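Reviews > Furniture > Workbenches and Tables

Latest Reviews Buying Guides Storage Lighting Contact

May 22, 2025
By Radulović

Udov four-leg work table: review

The Udov is a fixed-height work table that sells for $238 plus delivery. I bought one for the spare room, where it replaced an old door on trestles. I've used it most days for 6 weeks, mainly for framing, gluing and a fair bit of sewing.

It came in one flat carton, which two of us got up the stairs without much trouble. The instructions are printed on a single sheet and the drawings are small. Step 3 shows the cross rail the wrong way round, so check the bolt holes before you tighten anything. All the hardware was there, plus one spare bolt. A hex key is supplied but a proper driver saves your wrist.

Once the feet were levelled the table stood firm. Leaning on a corner gives a slight sway along the long side. Sawing by hand makes this worse, and I wouldn't fit a heavy vice to it. For lighter jobs it hasn't bothered me.
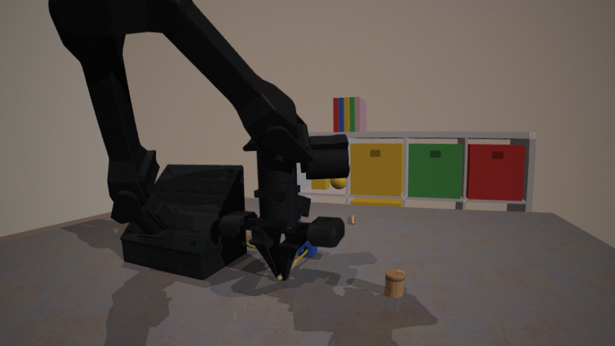 Grey tabletop, rendered view.

I ordered the grey top. The colour is flat and hides dust well, though pencil marks show up. PVA glue peels off once dry. Contact adhesive left a dull patch that I haven't been able to shift. The edges are square and a little sharp on the forearms if you sit at it for long.

Before this I looked at the Elus, which costs more and has a drawer, and the Ella, which folds. The Elus was too deep for the room. I tried the Ella in the shop and the catch felt loose.

The feet are hard plastic and will scratch a timber floor, so I stuck felt under all 4. Delivery was to the kerb only.

Good value for a hobby room or a sewing space. Buy something heavier for woodwork.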